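Search Totstead Enter keywords

6 min read

The arm that learned to make a bed

Burgi Aigner's workshop in Ellmont smells of sawdust and machine oil, and on most evenings the lights are still on at nine. She shares it with Liesl Fuchs and a bench saw that belongs to both of them, and for the past winter they have been trying to build something that can straighten a sheet.

It began with a pile of scrap. Fuchs had a set of motors left over from a camera slider, Aigner had a friend at Wallner who let her have offcuts by the kilo, and by January they had an arm that could wave. It was wonderful! It also knocked over a paint tin, twice.

Cloth is a dreadful thing to give a robot. A mug stays the shape it is, but a sheet folds, slips and bunches, and never the same way again. Their first fingers simply pushed it about. The next pair, printed overnight and sanded by hand, could pinch a hem and hold on, and Fuchs whooped so loudly that next door's dog joined in.

They have spent 909 euros so far — more than they planned, less than Aigner's last bicycle — and the notebook they call Gotar lists 1,085 attempts at one corner of one bed.

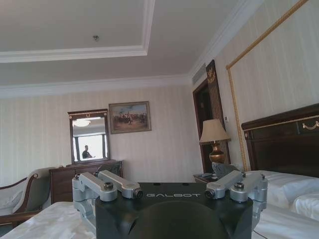 Pillows are next, and Aigner can hardly wait. A pillow has weight, she says, and it pushes back, so the fingers get something to feel for. She has already drawn eight versions of a softer fingertip and wants to cast the first in silicone. Fuchs would sooner sort out the wiring, and has some 50 cable ties laid ready on the bench to prove it.

When I left they were arguing happily over which job came first, and Aigner was hunting for the small screwdriver.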